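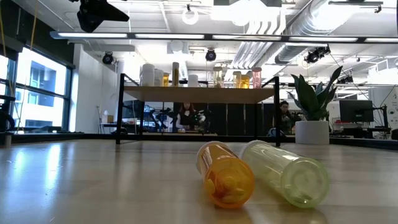

Aton (kit de manipulación)

Aton es un kit de automatización de sobremesa pensado para manipular envases pequeños: frascos, tarros, botes de pastillas y cosas por el estilo. Lo vende Clusex, que también se encarga del montaje y de la formación, y funciona con un programa propio llamado Bhat. Llevo una temporada larga usándolo y soy quien mantiene esta entrada, así que aviso: el tono es el mío y las opiniones también (las que son de otros las firmo con su nombre).

Origen

El kit nació en Godbridge, un taller pequeño donde Declan Quinlan andaba liado con pinzas para laboratorio. Según me contó él mismo, el primer prototipo servía para tubos de ensayo y poco más, y fue Isla Pirihi la que insistió en pasar a los botes de farmacia, que le parecían un problema mucho más divertido. ¡Y vaya si lo es! Un tubo de ensayo siempre está de pie en su gradilla; un bote de pastillas puede estar de pie, tumbado, sin tapa, medio lleno o pegado a otro. Clusex compró el diseño, le puso el nombre actual y lo sacó a la venta un mes de septiembre.

Qué trae la caja

El paquete básico incluye un brazo, una pinza de 2 dedos con almohadillas intercambiables, el soporte de mesa, una cámara fija con su mástil, la fuente de alimentación y la licencia de Bhat. El mástil es más bien corto, y yo acabé cambiándolo por uno de los largos, que se piden aparte. La pinza abre hasta 70 milímetros, suficiente para casi cualquier bote de farmacia, aunque con los tarros anchos de cocina se queda justa y hay que agarrarlos por el cuello.

Las almohadillas vienen en dos durezas. Las blandas van de maravilla con el plástico fino y las duras con el vidrio, o eso dice el manual; yo uso las blandas para todo y sigo contenta. Eso sí, se ensucian muchísimo, y con polvo encima resbalan.

Bhat, el programa

Con Bhat se enseñan las tareas. Hay dos maneras: mover el brazo a mano y grabar el recorrido, o manejarlo a distancia con el mando y guardar cada intento como una demostración. La segunda es la buena. Para una tarea sencilla (levantar un bote tumbado y dejarlo de pie, por ejemplo) Clusex recomienda 200 demostraciones, y a mí me pareció una barbaridad hasta que probé con 70 y el brazo se hacía un lío en cuanto giraba el bote un poco. Volví a empezar, hice las que pedían y la diferencia fue enorme.

Un consejo que le debo a Isla: variar la posición de los envases desde el primer día, y mezclar colores y tamaños. Los botes naranjas translúcidos, los de receta de toda la vida, no se ven igual que uno verdoso o uno blanco, y si solo entrenas con un tipo luego vienen los disgustos. También conviene tener alguno con pastillas dentro y alguno vacío, porque el contenido se mueve y el peso cambia.

La interfaz es fea, para qué engañarnos. Los menús están traducidos a medias y el botón de descartar un intento queda justo al lado del de guardarlo (he perdido tomas estupendas por eso). La versión que salió el 24 de marzo movió algunas cosas de sitio, pero esa pareja de botones sigue donde estaba.

Materiales difíciles

El plástico transparente es el punto flaco de Aton y de casi todos sus competidores. La luz lo atraviesa, los bordes se pierden y la cámara duda. Sobre una mesa brillante la cosa empeora, con los reflejos de las lámparas del techo metidos por medio. Clusex vende un tapete mate que ayuda bastante, pero Declan es partidario de entrenar directamente sobre la superficie real, con brillos y todo, y comerse los fallos al principio. Yo hago mitad y mitad: el tapete para las primeras tomas, la mesa desnuda para el resto.

Dos envases juntos y tumbados son otro clásico. La pinza entra mal entre los dos, y lo habitual es enseñarle primero a separarlos con un empujoncito. Bhat permite encadenar las dos tareas, aunque la pausa entre una y otra se hace eterna.

Servicio y asistencia

La compra incluye una visita de instalación y una sesión de formación. A mí me tocó un técnico paciente que me dejó el soporte nivelado y los cables recogidos, un lujo. El soporte por correo responde rápido cuando la pregunta es de mecánica y despacio cuando es de programa. Las almohadillas de repuesto se compran por pares y la pinza completa, si se estropea, hay que enviarla a Godbridge, donde se siguen haciendo las reparaciones.

Véase también

Bhat (programa)
Clusex
Pinzas de dedos paralelos
Teleoperación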